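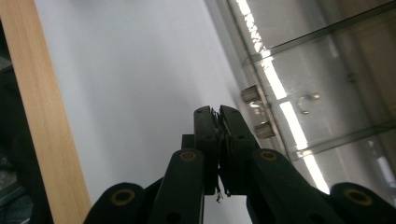 Slide 1. Hand-held gripper, jaws closed on a frayed scrap, glass shelving to the right.

Speaker notes, Futeck open afternoon, 25 November 2021
Rozália Paulík

(Leave slide 1 up while people find chairs. Wait for the back door to close.)

Hello everyone, and thank you for coming out. I know some of you drove over from Pekholm and the parking is what it is. I'm Rozália, I work on the Clanach project, and for the next little while I'd like to talk to you about how we collect the examples that our system learns from. It's a part of the job that usually gets one line in a paper, and I've spent most of my year in it, so you're getting a good deal more than one line!

Let me start with what you're looking at. This is a view from the camera on the tool itself. A person holds the gripper, squeezes it, and goes about a small task, and the camera records from right there at the wrist. The system never sees the person's face or hears them sigh. It sees the jaws, the thing between the jaws, and whatever happens to be behind them.

(Point at the jaws. Laser is in the left pocket.)

Look at how small that piece is. It's a thin dark scrap, maybe paper, maybe film, maybe some kind of fibrous tape — I've asked four colleagues and I got four opinions. You can see the strands sticking out near the top and one pale wisp hanging down under the fingers. When you and I pick up something like that, we don't think about it. For a gripper with two flat fingers it's a hard object. It has no real shape. There's hardly anything to grip, and from most angles it disappears into the seam.

(Pause. Somebody usually asks about the brass rings. Those are at the pivots of the linkage. Promise to pass a gripper around at coffee.)

So, how do we gather these? In January we began with a very strict plan. Every person got the same tray, the same objects in the same order, and a printed card. We recorded 200 examples that way, and they were lovely and tidy, and the model we trained on them was lovely and tidy too, right up until we moved the tray. I remember standing there with my coffee, watching it reach with great confidence for the place where the tray used to be.

After that we loosened up. We asked people to carry the tool to wherever they liked and pick up small things, and to please not clean up first. I'm fond of this slide for that reason. There's a wooden board running down one side, there's glass on the other, and across the glass there's a long bright streak that looks like the reflection of a ceiling tube. Reflections are a nuisance, and I used to throw out recordings that had too many of them. Now I keep them. If the system is going to work in a place with glass in it, it had better have met some glass.

(Slow down here, this is the bit I rush.)

The next thing is labeling, and I do want to spend a minute on it. Each example gets a short sentence saying what the person was trying to do. We had 22 people recording, and they do not talk alike. One writes "grab the fluff." Another writes a whole paragraph. For a while I was rewriting all of them into one style, late in the evening, and I was rather proud of it. Then Slanina, who supply our storage and had no stake in it whatsoever, sent someone over to see what we were keeping, and she asked me which of those people would be talking to the robot later on. Well. I stopped rewriting them.

We do still throw things away. From the last batch I removed 51 examples, mostly ones where the recording started after the grasp was already made. A still like this one is fine for a slide, but for training we need the reach before it and the letting go afterward, and if someone presses the button late, the reach is gone for good. Please, if you help us record today, press the button first and then breathe and then move.

(If running short of time, skip to the sign-up sheet.)

Failures we keep. If you drop the thing, carry on, pick it up again, and don't apologize to the camera — a dropped scrap followed by a second try is worth having, and I would happily take more of them.

There are 2 grippers on the table by the window for anyone who'd like a turn. The sign-up sheet is next to them, and the pen is attached with string. Questions now, and then coffee.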